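Rurkberg Gripper

The Rurkberg gripper is a hand-held, two-fingered gripping tool designed for construction at home or in a small shared workshop. It is carried and operated by a person, and is used to record how everyday objects are grasped and moved so that the recordings can later be used to train a robot arm. The design was first put together by Jamshid Safavi, a hobbyist builder, in a spare room of his apartment, and was later taken up by members of the Solport workshop, where most later versions have been made.

History

Safavi began work on the tool after an attempt to teach a desktop arm by joystick proved too slow for soft objects. His first version used a hinge taken from a pair of kitchen tongs. It was heavy at the front and was dropped after one winter. The second version introduced the sliding finger mount that all later builds share.

In October of the following year Safavi brought the drawings to Solport, a members' workshop with two printers and a small electronics bench. Members there redrew the housing in order to print it in fewer parts. The revised drawings were released under the name Rurkberg, after the street on which the workshop stands.

Construction

The body and finger mount are printed in a stiff plastic, while the fingers are cast or printed in a softer material. The fingers are hollow, which allows them to bend slightly around whatever is held. A complete set of printed parts takes about 42 hours on a single machine. Builders are advised to print the finger mount first, as it is the part most likely to warp.

Assembly requires a screwdriver, a small file and a soldering iron. The finished tool weighs 500 grams without its cable. Early builds placed the battery in the grip, but this was found to tire the wrist, and later drawings move it to a belt pouch.

Variants

The Prekix variant replaces the trigger spring with a rubber band and is meant for users with smaller hands. The Mazandarani variant has longer fingers and was drawn for picking up cloth. It opens to a width of 7 centimeters and is the version most often built by Solport members who work on laundry and folding tasks.

Use

Recording is usually carried out in ordinary rooms, as the variety of walls, floors and furniture is considered useful in training. An operator picks up an object, moves it, sets it down and repeats the task with small changes. Clothing is regarded as the hardest class of object.
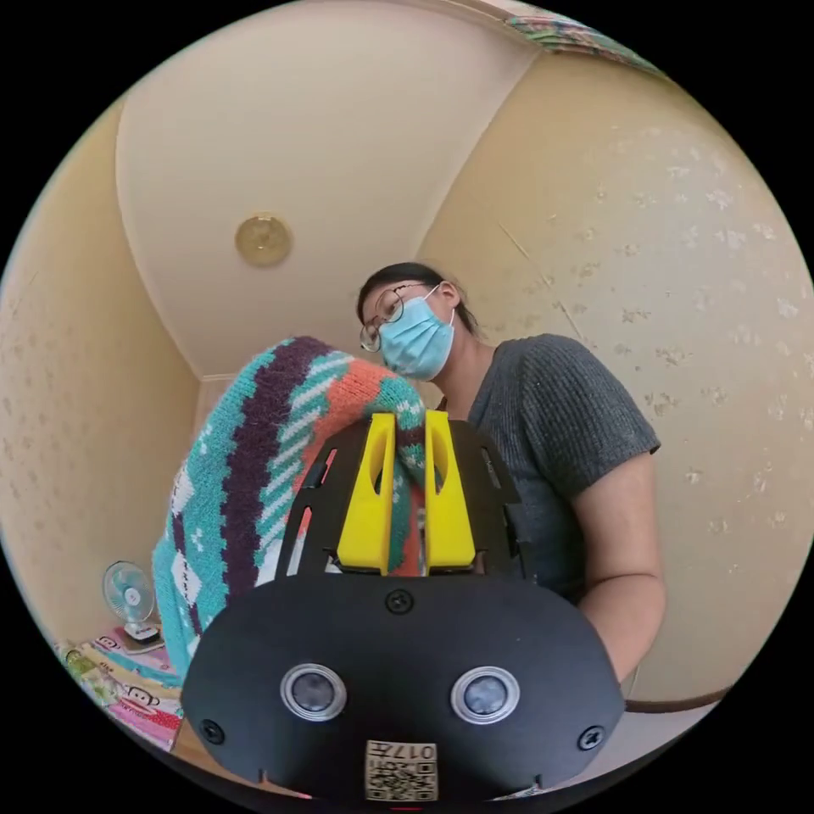 Knitwear presents particular difficulty. Thick yarn may catch on the edges of the fingers, and a loose fold can slip out when the garment's weight shifts to one side. The Solport build notes recommend filing the finger edges smooth before any work with wool, and taking hold of a doubled layer of fabric where possible.

The longest set of recordings made with the tool at Solport contains 270 separate grasps of household textiles. Recordings in which the item was dropped are kept and marked as such.

Limitations

The tool does not measure grip force, and the trigger gives the operator only a weak sense of how firmly an object is held. The soft fingers wear at the tips and must be replaced from time to time. Builders have also reported that the screw holes in the housing loosen after repeated opening, a fault that threaded metal inserts largely correct.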